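08/07/2019 — open day, Dridville lab

Best turnout yet! The hand-held grippers stole the show again. We had the white board down and the thin blue cable out, and the line for a turn with it never got short. Cable between both sets of jaws, bend a loop, try not to drop it — harder than it looks, and people loved it.
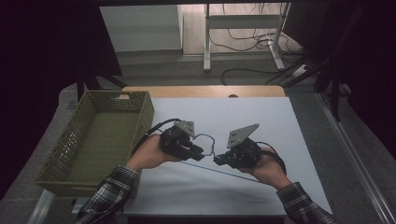 Recording count stood at 1,253 this morning and 1,314 at close, so 2,000 by the end of July looks doable. The Madari visitors stayed for 3 extra rounds and asked great questions about jaw wear.

To do: spare jaw screws, ask Faulkner for more cable, longer slot next time.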